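March, late evening

Declan has talked me into a sleep course. Well, talked me into the first 18 pages of one. It is called Prorier and it promises that anyone can be a morning person inside 20 days, which is a big claim to make to a man of 49 who has been going to bed at one since college.

Day five today. Up at 5, as ordered. I drank the warm water with lemon. I sat by the window and "welcomed the light," except there wasn't any, it being March, and I welcomed the neighbor's porch lamp instead. By ten I had a headache and by three I was asleep over the Tawhiri invoices.

Declan says this is the body adjusting. Everything is the body adjusting with Declan. When I sleep badly, it's adjusting, and when I sleep well, the course is working. I asked him what it would look like if the thing plain didn't work and he changed the subject to magnesium.

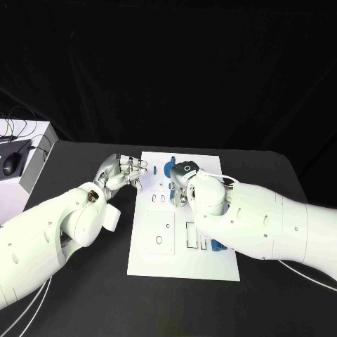
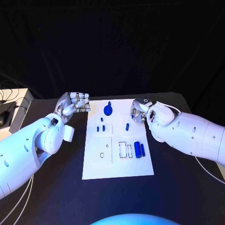
White arms over a dark tabletop, both times.

Rhys called after supper. He did the same course last year, back when he lived in Pudham, and swears by it. I asked what time he gets up now. Half past eight. He says the hours aren't the point, it's the attitude. I would like to know why the attitude costs extra, then - there is a second part, sold separately, with a breathing track and a pillow spray that smells like a dentist's office.

I'll give it until the end of the month, mostly so Declan can't say I quit. Alarm is set. I had coffee at four, against the rules, and it's nearly midnight and I'm wide awake. Need to call Brendenia about the boiler before noon.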